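How to Find and Reseal a Leak at a Kitchen Sink Rim

Posted Saturday, May 9, 2020 by Dede Essien
Filed under: Kitchen, Plumbing, Sealants

This procedure covers water that gets under the rim of a sink and into the base cabinet. It does not cover leaks at the faucet base, the supply lines or the disposal. Expect 2 hours of work plus curing time.
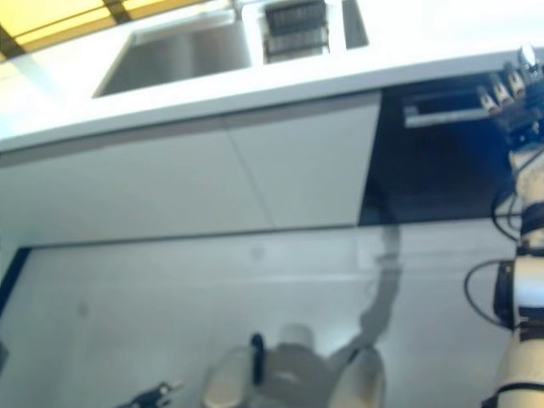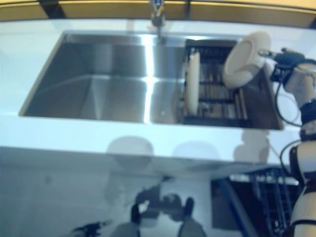 A rim leak is often mistaken for a drain leak, because both end up as a puddle on the cabinet floor. The difference is in the timing. A drain leak appears when the basin empties. A rim leak appears when water sits on the counter or splashes against the edge, and it may take several minutes to show. On a stainless steel sink set into a white counter like the one shown, start at the edge nearest the rack, where dripping dishes pass over the seam most often, then work around the remaining sides.

Tools and materials

Plastic putty knife
Utility knife with a new blade
Flashlight
Paper towels
Rubbing alcohol
Painter's tape
Kitchen and bath silicone, 100 percent silicone
Caulk gun
Screwdriver or hex driver to fit the sink clips

Step 1. Confirm the source

Empty the base cabinet and dry every surface inside it, including the drain fittings. Lay paper towels flat on the cabinet floor. Fill each basin, pull the stoppers and watch the fittings with a flashlight while the water drains. If the fittings stay dry, move on to the rim.

Pour a cup of water slowly along one side of the rim only. Wait 8 minutes. Check the underside of the counter at the cutout and look for wet spots on the towels. Dry the area and repeat for each side. Mark any side that fails with a short piece of tape on the counter.

If all four sides pass, test the faucet base the same way before doing anything else. Wrapping a dry paper towel around each supply line will show very small drips.

Step 2. Check the clips

Many top-mount sinks are held down by clips on the underside. A loose clip lets the rim lift slightly when a heavy pot is set down, and new silicone will tear at that point within weeks. Turn each clip screw until it is snug. Stop there. Overtightening bends the rim and opens a gap between clips.

Undermount sinks are bonded to the underside of the counter. If the basin has dropped even slightly, support it from below and do not continue with this page. That repair is covered in the Zusamance guide listed under Related.

Step 3. Remove the old sealant

Score both edges of the bead with the utility knife held nearly flat. Lift the bead with the putty knife and pull it away in long strips. Do not use a metal scraper on a glossy counter. Silicone residue left behind will keep the new bead from sticking, so rub the joint with your finger and go over any spot that feels rubbery.

Wipe with rubbing alcohol, change the towel, and wipe again. Spot test the alcohol first if the counter is painted or coated. Let the joint dry overnight if water has been getting under the rim - trapped moisture is the most common cause of a second failure.

Step 4. Apply the new bead

Run tape along the counter and along the sink rim, leaving an even gap at the joint. Cut the nozzle at an angle, with an opening slightly smaller than the gap. Push the gun at a steady pace and finish each side without stopping. Start and end in the middle of a side, never in a corner.

Smooth the bead once with a damp finger. Pull the tape right away, at a low angle and away from the joint. Do not go back over the silicone after the tape is off.

Step 5. Cure and retest

Keep the joint dry for the full time printed on the tube, usually 24 hours. Repeat the pour test from Step 1 on every side, including the ones that passed.

Notes

Latex caulk is easier to smooth but does not hold up at a sink rim. Plumber's putty can stain natural stone.

Sajib Begum wrote in to point out that laminate counters swell at the cutout once the core is wet. If the edge feels raised or soft, the core needs to be dried and sealed before Step 4.

Related

Zusamance guide: rehanging an undermount basin
Replacing a basket strainer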